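Elleo Review
Fiction Essays Archive Contributors Contact
Fiction > Short Fiction > The Second Shift

The Second Shift

The notice concerning the transfer of duties was posted at the Casthorpe site of Murthy Provisions on a Tuesday in February, at the hour when the early staff were leaving and the late staff had not yet hung up their coats. It stated that the assembly of sample trays, until then performed by hand in Room 26, would be performed by the Posell unit following a period of supervised operation. It stated further that no position would be withdrawn during that period. It was signed on behalf of the site manager by a person whose name could not be read.

Harish Jaiswal read the notice twice and initialed the sheet beneath it, as was required of all employees in the affected grade. He had assembled trays for the greater part of his working life. The procedure had been revised many times, and he had initialed the revisions also.

He was appointed Attending Operator. The duties of the Attending Operator were set out on a laminated card. He was to place the items on the table before each run. He was to observe. He was to record any departure from the expected result on Form 458, and he was not to touch the table while the arms were in motion.

The items for the first week had been chosen by the Posell engineers and included cookies, potato chips and a lemon. Mr. Jaiswal asked whether the lemon should be laid out on its side or on its end. The engineer replied that it did not matter, and that variety was in fact desirable. Mr. Jaiswal wrote this down. In all his years in Room 26 he had never been told that variety was desirable.

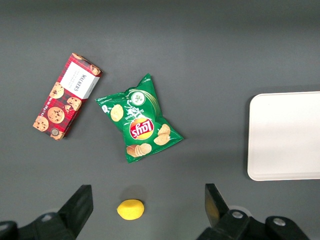 The difficulty, as he came to understand it, was one of attention. A person filling a tray did not look at the lemon. A person looked at the clock, or at the door, or at the person opposite, and the hand went out and returned with the lemon in it. The unit had no one opposite. It gave its whole regard to whatever lay before it, and in the evenings Mr. Jaiswal found that he had begun to do the same. He stood for some time in his own kitchen considering the correct approach to a teacup.

The forms were collected at the end of each shift. Under the heading Nature of Departure he wrote at first a single word, such as "dropped" or "missed." By the second week he was writing sentences. On one occasion he wrote: "The unit went to the bag from the left. I would have gone from the top, where the seal gives the fingers something to hold." The sheet was returned to him with a note requesting that he restrict himself to departures. He complied for one day.

His former colleagues had been assigned to Dispatch, on the far side of the yard. They were courteous when he met them in the canteen, and asked after the unit as one asks after a relative who has been unwell. Mr. Jaiswal replied that it was coming along. He noticed that they no longer kept a chair for him – and that he had ceased to look for one.

It was the practice of the engineers to change the layout without warning, so that the unit should not become accustomed to any one arrangement. A dark blue carton was added, and a puzzle cube, though no tray sent out from Casthorpe had ever contained such a thing. Mr. Jaiswal set each item down as instructed, withdrew behind the painted line, and gave the signal to begin.

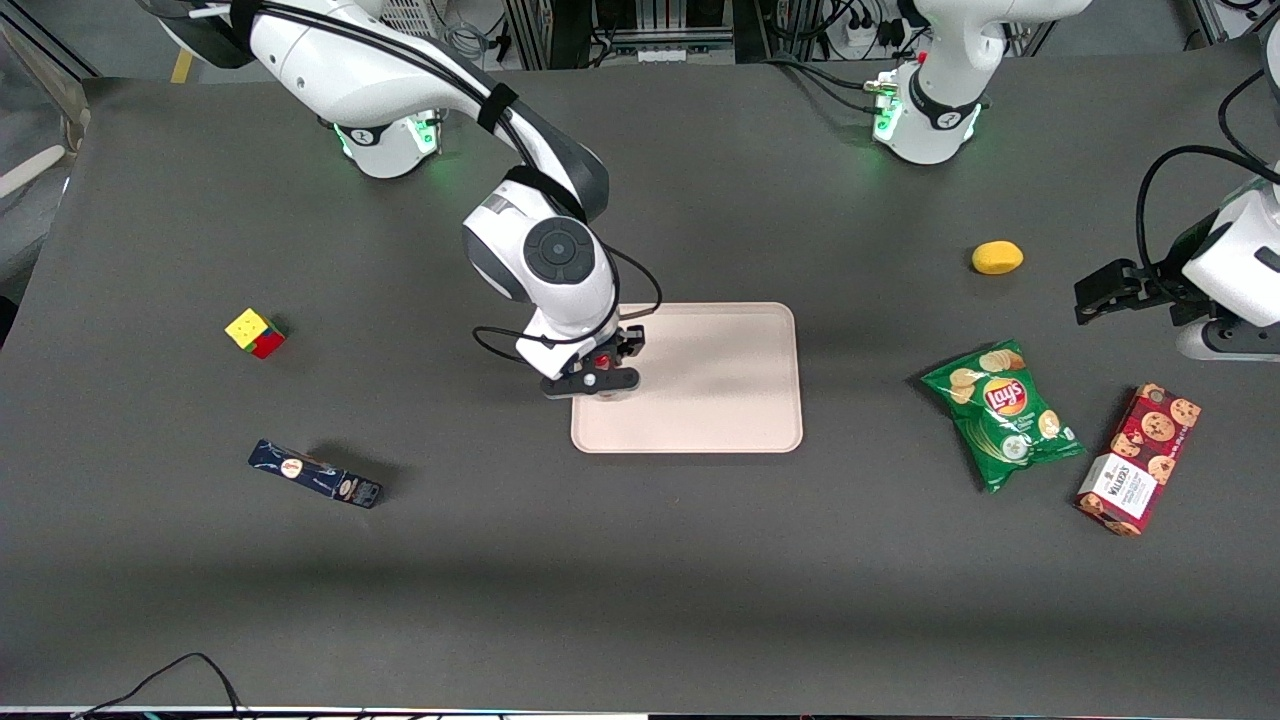

There were 2 arms, and it was the hesitation of the arms that he had been unable to put on any form. Before descending they would sometimes stop above the work. The engineers called this planning time and intended to reduce it. Mr. Jaiswal had trained a number of young people in that room, and he had known the same stop in the best of them, in their first month, before they grew quick and began to watch the door.

He raised the matter at the review meeting. He said that he did not believe the pause was a fault. The chair thanked him and asked whether he wished it to be entered in the minutes, and he said that he did. It was entered under Other Business.

The period of supervised operation closed at the end of the month. Mr. Jaiswal was offered a place in Dispatch, on the same grade, with his service counted as continuous. He asked for the evening to consider it, and the evening was granted.

He returned to Room 26 to hand in the laminated card. The engineer had gone to supper. He laid out the items for the morning, placed the lemon on its side, and after a moment turned it on its end. Then he took his coat from the hook, stepped back behind the painted line, and remained there until the lights in the yard came on.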